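Keeping apples crisp at home

Sep 5, 2023

In August we start to buy apples by the box, and every year I had to throw away many soft ones. Now I lose very few. These are my habits.

Do not wash the apples before you store them. Wash only the one you will eat.

Check each apple for bruises and put the damaged ones aside for sauce. They should be cooked within 3 days.

Wrap the good ones in newspaper, one by one, and lay them in a single layer. My garage stays at nearly 5 degrees in the cool months and they keep their colour well there.

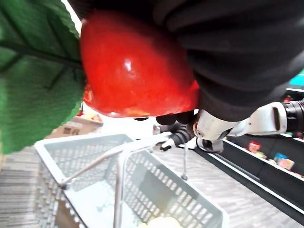
Potatoes must live in another corner, as apples make them sprout. For the fridge I use a Jotico drawer bag with small holes, but any bag with holes will do. Look through the box every 5 days and take out what is going soft.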